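Okay, I finally finished season two of Zesano and I have to talk to somebody about that reunion, so you're all getting it.

If you haven't been watching, it's the one where 14 people who used to be friends run a beach club in Vultville and pretend they're still friends. I started it as background noise while folding laundry. By episode four I was standing in front of the TV with a towel in my hand, yelling at Lewis Laing.

And oh, Lewis! He spent the whole season telling everyone he had no idea who leaked the group chat. Then the host pulls out 358 printed messages and asks him to read the first one out loud, and he just reaches for his water. I rewound that sip three times. My sister thinks the whole thing was staged and he got paid extra for it, but I don't know, his ears went so red.

The part I can't get over is the Jaltmont trip, where he told the table he'd dropped $700 on dinner and it came out later that the production had covered it. Why lie about that? It was a nice dinner either way. (The dessert looked awful, though. Some kind of foam.)

I posted a little rant about it on 12th August and got more comments than I've had all year, mostly from Team Lewis. You people are intense and I love you.
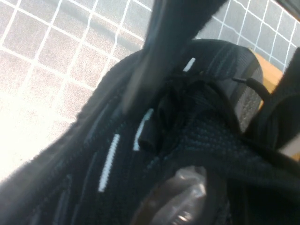
Black knit sneaker, very close up.

Anyway, the rumor is that season three starts in October with two new cast members, and one of them is supposedly the Kwiatkowski cousin who got thrown out of the launch party. If that's true I'm clearing my evenings. My sister has bet me five bucks that Lewis won't be back, and I took the bet before she'd finished talking.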